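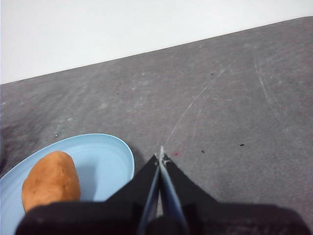
Opinion > Local Affairs > Schools

January
By Salvador Torres

Give children longer to eat lunch

The Sidton school district has spent two years arguing over what to serve for lunch. We have had meetings about salt, whole grain rolls, chocolate milk and whether the potatoes should be baked or fried. I sat through most of them. In all that time I heard very little about how long the children get to eat the food.

At Marinho Elementary the lunch period is 25 minutes on paper. My daughter is in third grade there, and last fall I asked the principal if I could come in and watch. The class left its room on time. The walk, the hand washing and the line took up a good part of the period. The last child in line sat down with 9 minutes left. The first bell, which tells them to start cleaning up, rang before she had opened her milk.

A child in that position eats the part that goes down fastest. The roll goes first, then the dessert if there is one. An apple takes a while to chew when your front teeth are missing. So does a baked potato that has to be cut up with a plastic fork. Then the adults look at the trash cans and decide that children don't like apples or potatoes, and the menu gets changed again.

I don't blame the kitchen staff. The district has 2,367 students and the kitchens were built for fewer. At Conanside Middle School more than 400 of them go through one serving line in a single period. The people behind the counter work as fast as anyone could ask. The schedule was written by someone looking at class minutes, and lunch got what was left.

The usual objection is that the state requires a certain amount of teaching time and the buses leave when they leave. Both are true. But the middle school day already has a 14 minute homeroom in which, according to my son, attendance is taken and then people talk. Some of that could move to lunch without touching math or reading. A second serving line would help as well, and would cost less than the new menu consultant.

Oldřich Tóth taught shop in Fistau for most of his working life and now lives on our street. When he started, he told me, lunch there was close to an hour and the children who lived nearby walked home for it. I am not asking for that. Most homes are empty at noon now, and I wouldn't want first graders crossing Route 6 on their own.

What I would like is a rule that every student gets 20 minutes in a seat, with food in front of them, counted from when the last child in line sits down. The board can work out the rest – it has staff for that. It should also send someone to stand in each cafeteria for a full lunch period before it votes on another menu.

The next board meeting is at 7 p.m. in the Conanside library. Schedules for next year are on the agenda, near the end as usual. I plan to stay for it.

Contact the opinion desk | Copyright Sidton Courier. All rights reserved. | Back to top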